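Meeting invitations: what changes in September

From September, invitations to internal meetings at Rinari will follow a shorter set of rules. They apply to all 186 staff at the Vultgate office and to the smaller team at Lim. Meetings with clients are left as they are.

The staff survey in spring drew 453 separate comments, and meetings came up more often than pay, parking or the canteen. The usual complaints were invitations with no stated purpose, people copied in out of politeness, and calls that ran over into the next one.

Every invitation should now say in one sentence what is to be decided or shared. If the organiser cannot write that sentence, an email will probably do. Papers should be attached by noon on the working day before. Anyone who receives them later may ask for the item to be moved to the next meeting, and this should not be taken as rudeness.

People marked as optional are free to decline without giving a reason. People marked as required should reply within a day, even if the answer is "not sure yet". Please don't accept and then stay away. If you are double-booked, tell both organisers early and let them sort out which meeting needs you more.

The default length in the calendar will drop from an hour to 50 minutes. Start on time, and don't go back over the first items for latecomers. They can read the notes, which should go out by the end of the following day and need be no longer than half a page.

The Brultaletti room, which seats 100, can no longer be booked for fewer than 20 people. Smaller groups should use the rooms on the first floor. Standing bookings made under the old rules will lapse at the end of August and have to be made again.
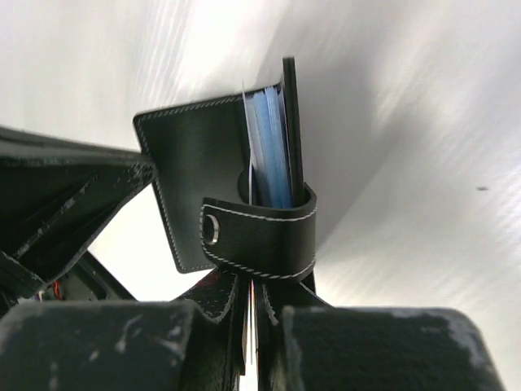 Do the rules cover one-to-one talks with a line manager?

Those stay as they are, with no written purpose needed and no notes sent round. Managers should still give a day's warning if they need to move one.

Questions about room bookings go to the front desk at Vultgate, and anything else to the office team.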